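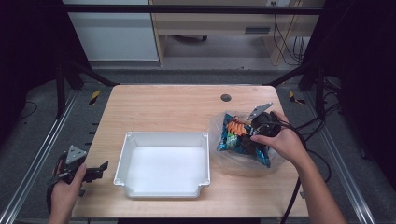 A snack bag inside a clear plastic bag, next to a white tray.

Setting Up a Family Rules Agreement
Stirnlow Family Services, Parent Resources

A written agreement helps parents and other caregivers respond to misbehavior in the same way. Set aside one evening, such as Thursday after dinner, when all caregivers can attend.

Step 1. Each adult writes down the behaviors that cause the most conflict at home. Compare lists and choose 2 to work on first.

Step 2. State each rule as an action the child can take. "Put your shoes by the door" is easier to follow than "Stop being messy."

Step 3. Agree on one consequence for each rule. It should be brief, follow soon after the behavior, and involve no hitting or shaming.

Step 4. Read the rules aloud to the child. Children over six may suggest changes.

Step 5. Post the agreement and review it after two weeks. Drop any rule that the adults have not applied.

Grandparents and sitters should receive a copy. Families who cannot agree on consequences may request a session with Constanza Riquelme, parent educator, at the Briem office, Room 23.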